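Kvaran is a plain-text word list for people who write household inventories: rental check-ins, insurance lists, estate clearances. It gives one agreed name per thing, so that two people listing the same apartment end up with lists that can be compared.

## Files

- `terms.csv`: the list, one term per row
- `rooms.csv`: room names and their short codes
- `retired.csv`: terms we stopped using, with the replacement
- `CHANGES.md`

`terms.csv` is UTF-8, comma separated, with a header row. Columns are `id`, `term`, `plural`, `group`, `note`. IDs are never reused. A term can be up to 40 characters long.

## Groups

The groups are `fixed`, `loose`, `textile`, `paper` and `other`. Doors, trim and built-in shelving go under `fixed`. Books go under `paper`, and the shelf they stand on gets its own row.

Glazed doors caused the most edits in Rimon, the older list this one grew out of. Use `door, glazed` for any door with glass in it, and put the pane layout in the note field. The bars between panes are `muntin`. Don't use `window bar`, which is now in `retired.csv`.
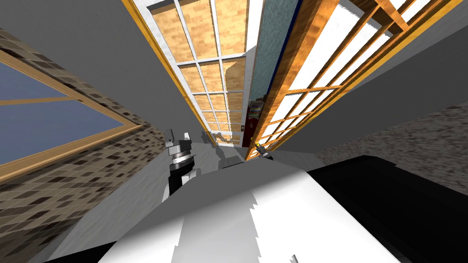
## Colors

Colors are not part of a term. Write them in the note, lower case, using everyday names: `dark red`, `teal`, `gray`. Skip paint brand names even if you know them.

## Importing

Pudico reads `terms.csv` as it is. For Mastance, remove the `note` column first; its importer stops at the first quoted comma. Files over 300 rows need to be split there too.

## Known gaps

- Kitchen tools are thin, with a lot of `utensil, other`
- No terms yet for garden sheds
- `rug` and `mat` overlap. Open question, see issue 2
- Plurals were checked by hand for the first 100 rows only

## Contributing

Send one change per pull request and include a sentence showing the term in use. New groups need to be discussed in an issue first. The next release is planned for December.

Maintained by Poul Eyvindsson. Text and data are CC BY 4.0.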